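Search the archive Enter words or a sender Go

[pantry-network] Re: Packaged goods intake and date labels, Hajdu and Prokby sites
January 18, 2025
Posted by Dezső Kovács, Network Office, Plirkville Food Share

To all member sites,

The message quoted at the end of this one was received from the Prokby site and raises several points that apply across the network. The Network Office has reviewed them and replies to the full list so that every site works from the same text. Where this message differs from the Intake Handbook, please follow this message until the revised handbook is issued.

1. Date labels

The Network does not treat all printed dates alike. A "best by" or "best if used by" date is the maker's view of when the product is at its best. Dry goods such as pasta, rice, crackers, cereal and instant soup may be given out after that date, up to the limits in Table B of the handbook, if the package is sound. A "use by" date on infant formula is a firm limit at every site. Formula past its date is to be removed from stock on the day it is found and entered on the discard sheet.

Sites have asked whether a product with no readable date may be kept. It may be kept if the product is a dry good and the receiving record shows when it came in. Count the handbook period from the day of receipt. Where there is no receiving record, the product should not go out.

Some sites have been writing their own date on packages in marker. Please stop this. Households have read the handwritten date as the maker's date, and in November one site had to answer several calls on the matter. A colored dot on the outer case is enough for stock rotation. The color for each quarter is on the inside cover of the handbook.

2. Items separated from their outer case

Single packets that arrive outside their case may be accepted if the packet itself carries an ingredient list and any allergen statement. Many makers print these only on the outer wrap of a multipack. In that situation the single packets should be declined, or, if already received, set aside for the site lead. Staff should not copy an ingredient list from memory or from a similar product in another flavor. The recipes differ more than people expect, and milk, wheat, soy and shellfish all turn up in seasoning packets.

A packet with a torn seam, a hole of any size or a lifted seal is to be discarded. Tape is not a repair. Creased or faded wrappers are acceptable.
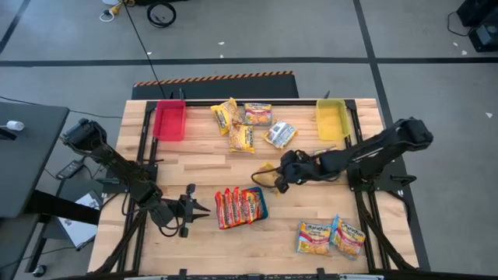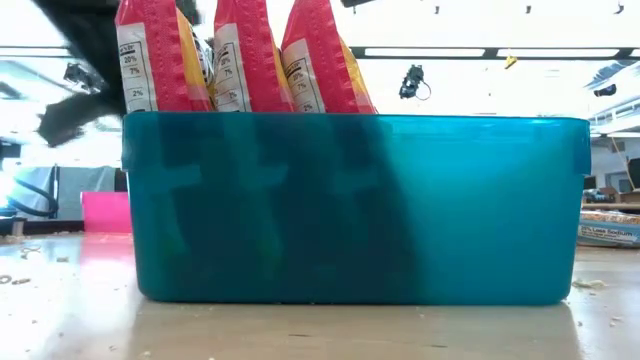

3. Allergen requests from households

The registration form asks whether anyone in the household has a food allergy. The answer is to be treated as private. It may be noted on the packing slip by code only, using the list in Appendix C, and the slip is to be destroyed after pickup. Sites should not post names beside allergens on a wall chart or a shared screen, including in areas the public does not enter.

No site should tell a household that a bag is "allergen free." The approved wording is: "We packed this with your request in mind. Please read every label before eating." This wording is now printed on the new slips in English and Spanish. Sites that serve families who read other languages may ask the office for a translated card.

4. Split of the winter delivery

The winter delivery from Vanon Wholesale is confirmed at 1000 cases. Hajdu will receive 400 and Prokby will receive 400. The remainder will be held at the Plirkville depot for the mobile route and for sites that run short. The Prokby message asked whether the split could be changed in its favor. The office has decided to leave it as it stands. Requests against the depot stock can be made on the usual form and will be filled in the order received, with one exception: a site that has had to close its doors early for lack of stock will be served first.

The driver will need a signature from a person on the authorized list at each site. Please check that your list is current. At the last delivery, cases were left in an entryway at one location and the paperwork came back unsigned, which made it hard to settle a later question about damaged goods. If no authorized person is present, the driver has been told to return the load to the depot.

5. Temperature of dry storage

Prokby reports that its back storage area is warm near the heating pipes. Dry goods keep best in a cool, dry room, and oil-based products such as chips, nuts and fried noodles are the first to suffer. They should be moved to the lowest shelves on the outside wall. The office will send a thermometer that records highs and lows. Please write down both readings at opening and keep the sheet with the receiving records. A decision on insulation will wait until we have those readings.

Boxes should stand off the floor and away from the wall by a hand's width. This is for pest checks as well as air flow, and the county inspector does look.

6. Training

The short course on label reading will be offered again at Hajdu. Normunds Kļaviņa will lead it. The course takes 2 hours, and each site should send at least one person who works at intake. Those who attended the earlier course need not repeat it, although the section on formula has been rewritten and they may find it useful to read the notes. Travel between sites can be claimed on the standard form. Parking at Hajdu is on the north side only while the drain work continues.

Questions about any of these points should go to the list and not to individual staff, so that the replies reach everyone and remain in the archive. The exception is anything that concerns a named household, which must never be posted here.

Dezső Kovács
Network Office
Plirkville Food Share

---- Earlier message ----
From: Normunds Kļaviņa, Prokby site
Subject: Packaged goods intake and date labels

> Dear colleagues,
>
> I write on behalf of the Prokby site with some questions that
> came up during our stock check.
>
> First, our intake staff are not in agreement on "best by" dates.
> Some discard on the day after the date and others apply Table B.
> We would welcome a clear statement that we can post at the desk.
>
> Second, we receive a fair number of single packets without the
> outer wrap. A few have no ingredient list. May these be given
> out if we know the product?
>
> Third, we would ask the office to look again at the winter split.
> Our registrations have gone up since the Elm Road pantry closed,
> and some 400 cases may not see us through to spring.
>
> Fourth, the back storage area is warm on the side with the
> heating pipes. We have moved the canned goods there for now and
> would like advice on the rest.
>
> I remain willing to lead the label course again if a room can be
> found. Hajdu has the better tables.
>
> With regards,
> Normunds Kļaviņa

Contact the list office | Copyright Plirkville Food Share | Back to top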